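Dry fly box (Murcombe term)

A dry fly box, in the sense used around Murcombe and the lower end of Skerville, has nothing to do with fishing. It's the local name for a secondhand storage tub kept in a shed or garage to hold seed potatoes while they sprout, and the wider habit it belongs to is called chitting. I've been chitting potatoes since I was a kid, so please forgive me if this entry wanders a bit (the last editor told me it wanders a lot!).

What chitting is

Chitting means letting seed potatoes grow short, stubby sprouts before they go in the ground. You set them somewhere cool and bright, with the end that has the most eyes facing up, and you wait. A seed potato is just a small potato kept for planting, and the eyes are the little dents where the sprouts come from. Good sprouts are short, thick and green or purple depending on the kind. Long white ones mean the potatoes were kept too dark or too warm, and they snap off when you look at them sideways.

Gardeners argue about whether it's worth doing. For early potatoes I think it is, and most books I own agree with me. For the later kinds it matters much less, and plenty of good growers skip it and put the things straight in the soil.

Where the name comes from

I've heard two stories. The one I like has a tackle shop in Skerville that closed down and sold off its display trays cheap, and everybody in town ended up with a stack of them full of potatoes. The second, which Lourenço Louro put in his booklet on Murcombe garden words, is that "dry fly" is a mangled version of "dry floor," meaning the part of a shed that doesn't flood. His version is probably the right one. I still tell the first one at parties.

You'll also hear "fly box" on its own, and in Pinheiro (just over the hill) people say "eye tray," which makes more sense and is no fun at all.

How it's done locally

Timing depends on your last frost. In Murcombe most people start in February, and the potatoes go out when the soil has warmed up enough that you can hold your hand in it without complaining. My own notes for 24 February 2019 say "trays in, window side, Lurnamell on top," and I've pretty much stuck to that ever since.

Lurnamell is a local early potato, pale yellow with a thin skin, and it's the one people here get sentimental over. It sprouts fast. I leave 4 sprouts on each one and rub the rest off with my thumb, which gives fewer potatoes but bigger ones. Valter Frade, who has grown it longer than I have, leaves every single sprout alone and gets a great heap of tiny ones that he boils whole with butter. Both ways work fine!

Light matters more than people think. A north window is lovely, and a bright porch will do. Keep them away from a heater. If there's a hard frost coming, throw some newspaper or an old blanket over the lot overnight and take it off in the morning, or you'll be back to the long white sprouts.

Trays and tubs

Egg cartons are the usual choice for a small batch, and they're great, except they go soft if the shed is damp. Wooden fruit trays with raised corners stack nicely and let the air through. Big open tubs are the old Murcombe way, with the potatoes in a single layer on the bottom. The trouble with a deep tub is the shade from the sides, so I'd turn it every few days and stay away from anything with very tall walls.

Nobody I know buys one new. Scratches and scuffs make no difference to a potato, but do scrub out old soil, since rot and blight can hang around in it.
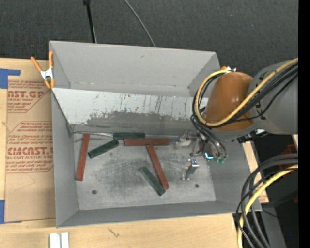
A large gray open-topped bin on a light wooden tabletop, with wear on the whitish panel inside.

Problems

Rot is the main one. A soft or smelly potato should come out right away, along with anything touching it that feels damp. Wrinkling is normal and doesn't hurt; they're using up their own water and starch to make the sprouts. Greenfly sometimes turn up on the young shoots, and I just wipe them off with a finger.

Mice are a nuisance in some sheds. A piece of wire mesh laid over the top lets the light in and keeps them out, as long as you weigh down the corners.

Planting out

Carry the tray to the bed and plant straight from it, sprouts up, a hand's depth down. If one sprout breaks, plant the potato anyway. Cover it gently with loose soil and pull more up around the stems as they grow, so that no potatoes sit in the sun and turn green.

See also: Earthing up; Pinheiro eye tray; Seed potato; Skerville shed words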